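**Stelden Working Group on Household Manipulation Practice**
**Minutes of the January meeting**

Present: Rimantas Ozoliņš (chair), Oranuch Somboon, Flurina Moser, Gerardo Calimlim, Rosalie Leitner (minutes)

The meeting was called to order at 9:30 a.m. in the Clulen meeting room.

## 1. Minutes of the previous meeting

Approved with one correction. Under item 4, "operator" should read "station lead" in both places.

## 2. Draft rule on starting layouts

Ms. Somboon presented the second draft of the rule on starting layouts for tabletop tasks. The draft requires that each task sheet state where every object stands at the start of a run, which objects may be moved, and which must stay as they are. The dish rack task was used as the working case. The starting layout in the draft calls for one plate flat on the counter to the left of the rack, the other plates upright in the rack, and the left part of the rack left clear. 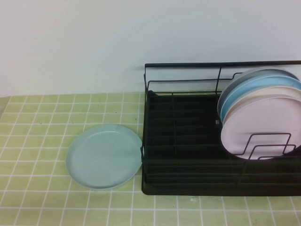
Flurina Moser asked whether a written layout would be enough on its own, given that two station leads could read "to the left of the rack" in very different ways. She proposed a stated distance, with a tolerance, between the plate and the rack. Mr. Calimlim replied that a fixed distance would work against the purpose of the task, which calls for variation between runs. He favored a permitted zone.

After discussion, the group agreed on the following wording:

> 2.4 The task sheet shall define a zone for each object that is to be moved. The object may be placed anywhere within its zone. Objects that are not to be moved shall be set as shown in the reference photograph and checked after every 13 runs.

The group also agreed that plate color may differ between runs, provided that the color is entered in the run log. Size and shape may not change within a series.

## 3. Cables near the work area

Mr. Ozoliņš introduced the item. The Trummer guideline, which the group adopted last year as a starting point, says only that cables should be "kept tidy." Members found this too weak to be checked by anyone outside the team. The concern is greatest with cables at the gripper, which travel with the arm and can hang between it and the objects on the counter.
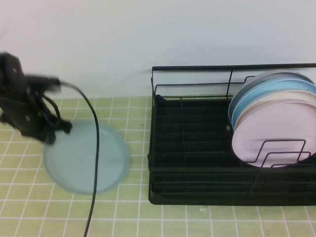 **Rosalie Leitner**

For the record, the points raised were these. A cable that hangs across an object can touch it before the fingers do, and a light object may shift. It can also hide part of the object from a fixed camera. Ms. Moser stated that the second effect is often missed at setup, as the arm is usually parked at that stage.

Mr. Calimlim reported that a shorter cable had been tried at the Flatitz site and had limited the turn of the wrist. He did not support a rule on cable length. Ms. Somboon suggested a slack check through the full range of motion, done at reduced speed before the first run of a session and again after any change to the gripper.

Agreed: the slack check will be added to section 3 as a requirement. Cable length will remain a recommendation. Runs in which a cable crosses an object are to be marked in the log and kept.

## 4. Run logs

It was agreed that logs will be reviewed in batches of 50. Ms. Moser asked that stopped runs be counted toward the batch. No objection.

## 5. Actions

- O. Somboon: revise section 2 and circulate it within 30 days
- G. Calimlim: draft the slack check procedure, one page at most
- F. Moser: propose log codes for cable crossings
- R. Ozoliņš: write to Trummer about the "kept tidy" wording

The meeting closed at 11:10 a.m. The date of the next meeting will be sent out with the revised draft.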